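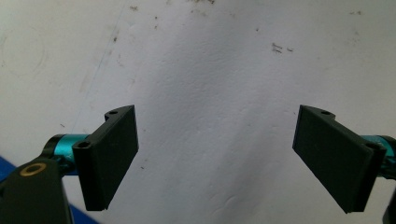 Going back to a small phone

My old phone died on a Sunday, face down in a puddle outside the chip shop, and I did what everybody does, which is go home and open far too many tabs on a laptop. By midnight I had a shortlist of five handsets, all of them the size of a roof tile, and a sulk coming on. I have small hands. I wear trousers with pockets designed by somebody who hates pockets. And I hadn't owned a phone I could work with one thumb for longer than I care to think about.

So I bought a Holtix. If you haven't come across it, don't worry, most people in the shops hadn't either (the lad in the first one asked me to spell it, twice). It's a little Android phone with a flat screen, a proper headphone socket and a back that's slightly rough, like an eggshell. I've been using it as my only phone since November and I've got opinions.

The first week was awful, I'll be straight with you. Everything looked cramped. The keyboard had me typing like someone wearing oven gloves, and I sent my editor, Bernadette Ní Bhriain, a message saying I was "runing lard". She wrote back "aren't we all". I nearly went and bought the roof tile.

Then I changed the keyboard. The one that ships with the phone has an extra row along the top for stickers and shortcuts and a little button that I think wants to translate things, and on a small screen that row eats up space you badly need. You can switch it off, but the setting is buried three menus down under "Appearance", for reasons best known to Holtix. With that gone, and the key height nudged up one notch, my thumbs settled down within a couple of days. I also shrank the text one step and turned the display size the other way, so icons got smaller and words stayed readable. Do those in that order, by the way, or the second one undoes the first!

Battery is the thing everybody asks about. Small phone, small battery, there's no way round it. On a normal day (messages, a podcast on the bus, some maps, far too much of the news) I plug in at teatime with a bit to spare. On a day out with the camera going I'm hunting for a socket by mid-afternoon. Peadar Hegarty, who sits opposite me and reviews tablets, charges his every other day and has started leaving his cable on my desk with a pointed look.

What helped most was going through the list of apps allowed to run in the background. I'd restored everything from my old phone in one go, and that meant I'd dragged along years of rubbish: a parking app for a city I've visited once, two different step counters, the thing that opened the gate at a flat I moved out of. I had a clear-out one wet evening and it made more difference than any battery saver mode. The battery saver itself I leave off. It delays my messages, and then my mother rings to ask if I'm alive.

The camera is fine. I know that's a boring thing to read in a feature about a phone, but it's fine! Daylight pictures are lovely, the colours a touch on the warm side. Indoors in the evening it smears faces, and if there's a dog involved you can forget it. I took it to a friend's birthday and handed it to Funmilayo Obi, who shoots weddings for a living and could get a decent picture out of a biscuit tin. Hers came out better than mine, naturally, but even she gave up once the lamps were turned down. There's one zoom lens fewer than you'd get on the big phones and I've missed it precisely once, at a match, when I wanted to see who was arguing with the linesman.

Cases are a nuisance. The big makers don't bother with a phone that sells in these numbers, so you're left with Cronin, who do a plain rubbery one, and Latow, who do a wallet with a magnet. I tried both. The Latow turned my nice little phone into a thick little phone and the flap got in the way of every photo, so that went in the drawer. The Cronin is dull and it grips, and I've dropped it on kitchen tiles more than I'd like with nothing worse than a scuff on one corner. The cut-out for the headphone socket is a bit tight for fat plugs. Mine goes in if I swear at it.

I rang Pádraig Mac an tSaoi at Trandwood, the repair place near the canal, to ask what happens when I do finally smash the screen. He had one on the bench already. He told me the glass comes away without much of a fight, parts take a fortnight to arrive, and the battery is held down with pull tabs instead of half a tube of glue, which cheered him up no end. He was less keen on the charging port, which is soldered to the main board. "Keep the fluff out of it," he said, and then he explained how, at length, with a wooden toothpick. Phone off first, go gently, and leave the metal pins alone.

Software, then. You get a clean version of Android with a handful of Holtix's own apps on top, and all but the weather one can be removed. Updates have turned up monthly so far, usually while I'm trying to pay for something. I did have one odd bug where the alarm played through my headphones and not the speaker, so I slept in with a tiny song going off inside a pair of earbuds on the dresser. It was fixed in the next update. I've gone back to a clock all the same.

Video is where I've changed my habits. I used to watch whole episodes of things in bed, phone propped on my chest, and on this screen I can't be bothered. Subtitles are a squint. So I read more, and I've fallen back into listening to the radio in the dark like my dad used to. Lindalva Barbosa, who does our games pages, tried a racing game on it over lunch and handed it back after one lap because her thumbs were covering the road. Card games are grand. Anything with a map in it, play it on something else.

I still pick up the giant ones when they come into the office for review, and I can see the appeal, I really can, all that screen. Then I try to reach the back arrow in the top corner while holding a coffee.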